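26/10/2024 bench notes, hide glue / Momholm chair repair

Picking up where August left off. Seat rails still loose on two of the four chairs, back splat on the Durán one has opened again along the old line. Renata Ulloa had it in her kitchen all summer next to the stove so no suprise there.

Glue first. New batch from the Hindanari bag, the pale granules. Soaked overnight in cold water, granules just covered, swelled up nicely and no lumps at the bottom of the jar. Old batch in the fridge had a gray skin on it and smelled, threw it out. Label the jars!! I keep writing this and then not doing it.

Heated in the water bath. Thermometer drifts, so checked it against the kitchen one first and they disagree by 2 degrees. Going with the kitchen one. Kept the pot low, lid on, stirred with the bamboo stick. Too thick at first, ran off the brush in strings and then blobbed. Added water a spoon at a time till it ran in a thin stream and broke into drops only at the end. That's the one I want. Write down spoons next time, I lost count after the phone rang.

Test joints, pine offcuts, end grain to long grain. Four made:
- cold wood, thick glue: popped by hand, no effort
- cold wood, thin glue: popped with a knock
- warm wood, thin glue: held, tore fibers when I levered it
- warm wood, thin glue, end grain sized first: held best, broke in the wood well away from the line

So warm the parts. Knew that already but good to see it again. Heat gun on low, keep it moving, 10 passes each side and then straight to the brush. Open time is short, under a minute before it starts to gel, so dry fit with all the clamps set before any glue goes on. Châu Lý wants to try a bit of urea in it to slow the gel. Fine on the seat rails, not on the splat until we've seen a test.

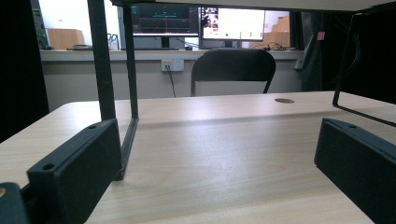 How long should the seat rails stay in clamps before anyone sits on the chair? Overnight in clamps at the least, then another full day standing free before it takes weight.

Back to the splat. Old crack has something shiny in it, looks like white glue from an earlier repair, and hide glue won't take over that. Warm vinegar on a cotton swab, left it a few minutes, scraped with the dental pick. Softened but slow. Went round 4 times and there is still a bit down in the narrow end. Don't force the crack open to get at it, it runs further every time somebody does.

Rails: mortises are worn wide, not just loose. Tenons rattle. Glue alone won't fix that. Shaved some thin oak to pack the cheeks, fitted dry, tight on one side and a hair proud on the other. Trim w/ the block plane after I sharpen it. Stropped it on the 3000 stone, which needs flattening as well, it has a dip in the middle.

Renata asked if we can just use epoxy and be done. Told her no, the next person has to be able to take it apart. She was OK with it. She does want the color matched on the packing where it shows at the shoulder, so stain test on the same oak before it goes in.

Finish on the crest rail is shellac, alcohol on a rag softened it right away in a hidden spot under the scroll. Keep the wet rags off it when cleaning squeeze-out. Warm water, wrung out hard, wipe once, then dry cloth.

To get:
more swabs
vinegar
wax paper
two small cam clamps, ask Brendenano if they still have the wooden ones
urea (Châu Lý)

Next: finish cleaning splat, sharpen plane, trim packing, urea test on pine next to a plain one, same wood same day. Then glue rails on the worst chair only and leave the otehr one till we know it worked.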